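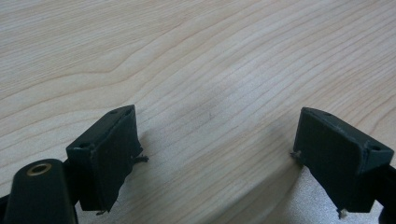 Small dark marks on pale wood

Identify the mark before sanding. Wipe with a damp cloth along the grain, then dry at once. Surface dirt will lift. A mark that stays is in the finish or in the wood itself.

In the finish: rub lightly with a white pad and a drop of mineral spirits. Test on the underside first.

In the wood: leave it if it is smaller than a pinhead. Spot sanding leaves a dull patch that shows more than the speck, especially where the grain bends.

Wait 40 minutes before waxing.

Notes by Nadège Tanguy, Baudry workshop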